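From the Reading Group: Prices, Paychecks and a Very Good Argument

What a turnout! The Jastano Economics Reading Group met on Monday evening to take on minimum wages, and we ran so far past closing time that the library staff started turning lights off at the other end of the building. If you missed it, here's a catch-up, along with what to read for next time.

We started with the textbook picture, the one most of us drew at some point in school. Supply slopes up, demand slopes down, and if you set a wage above the point where they cross, employers want fewer hours than people are willing to work. Vichien Chaiyaporn drew it on the whiteboard in green marker (the black one died again) and then asked us what would have to be true for that drawing to be right. It's a great question, and it kept us busy for most of the first hour. You need lots of employers competing for the same workers. You need workers who can hear about a better job and get to it. And you need every employer to be paying the going rate already, with no room to push it down.

Then we turned to a town with one big employer. If there's a single cannery and the next job is an hour away by bus, the cannery doesn't have to match anybody. It can pay less than the work is worth to it, and it holds back on hiring too, because bringing in one more person at a higher wage means raising the wage for everyone already there. Economists call this monopsony, which several of us had only ever seen written down and were pronouncing four different ways. The surprising part, and the reason I love this topic, is that in that kind of town a minimum wage can raise pay and hiring at the same time, up to a point. Where that point sits is what everyone fights over.

Kulap Ongart brought a worked problem to make it less abstract, and it was the hit of the night. She made up a bakery called Pallo with a weekly wage bill of $800 for its part-time counter help, and a rival across the street called Murnis. We had to decide what each one would do if the legal minimum went up. Raise prices? Cut Saturday hours? Let the owner's nephew go? Eat the cost and hope that people stop quitting every few months? That last one got the longest discussion, since turnover is expensive and it hardly ever appears in the simple version of the diagram. Training a new person takes the time of somebody who already knows the job, and while that's going on the line gets longer and customers wander off across the street.

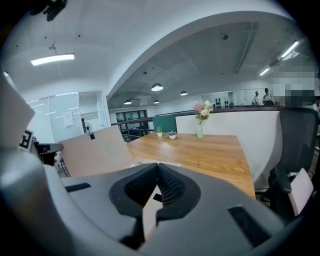 Price pass-through was the next big subject, and I thought it deserved more time than we gave it. When labor costs go up, some of the increase lands in the price of the thing being sold, and how much depends on how large a share labor is of the total. Think about a wooden table like the one here, with its warm orange-brown grain: by the time it reaches a store, its price covers lumber, machine time, shipping, rent and a markup, and the wages of the person at the register are a thin slice of the whole. A haircut is the other extreme, as it's nearly all somebody's time. So the same raise can barely budge one price and noticeably move another, and a single number for "what this does to prices" hides a lot of difference between businesses. We tried ranking a few from memory (car wash, shoe store, day care, movie theater) and could not agree about the movie theater at all.

After the break we got into evidence, and the mood got livelier. A popular approach is to compare two places that look alike, where one raised its minimum and the other left it alone, and watch what happens to jobs in each. It's a wonderful idea and it's hard to do well. The places have to be on similar paths before the change, or you end up measuring something else. Neighboring counties sound ideal until you remember that workers and shoppers cross the line every day. Kulap pointed out that counting jobs can also miss what's going on if employers keep the same people and trim their shifts. Vichien came back with the opposite worry, that looking only at hours can make a change seem worse than it is for a worker who earns the same money in less time.

We didn't settle it! Most of the room did come around to saying that the size of the increase matters enormously. A small step in a place where wages are already high may hardly touch anyone. The same dollar amount in a low-wage county is a much bigger deal, which is why people who study this like to compare the minimum with the typical local wage before they say anything else about it. I'd gladly spend a whole evening on that one ratio.

One last piece that people were still chewing over in the parking lot: who earns the minimum in the first place? Some are teenagers in households that are doing fine, and some are adults paying the rent on it. A policy meant to help with poverty reaches those two groups in the same way, and tax credits for working families would reach them very differently. There was real interest in doing tax credits as a topic of their own, so we've put that on the list for the spring.

Notes for next time

We're moving on to rent and housing supply. The main reading is the chapter on price ceilings in the red textbook; it starts on page 492, and the end-of-chapter problems are worth a try even if you only get through the first 2. If you want something shorter, Kulap's handout runs through a pretend city called Pirzada where the council freezes rents, and she lets you play landlord, tenant and builder in turn. There are 30 copies at the front desk, so please take one per household.

Doors open at 6:30 and we start at 7. New faces are always welcome and there's no need to have taken a class; plenty of our best questions come from people who haven't looked at a graph in years. If you rent, or rent out a room, or have tried to get a building permit lately, please come and tell us about it. Bring a mug for coffee, and if anyone has a working black marker, Vichien would be thrilled.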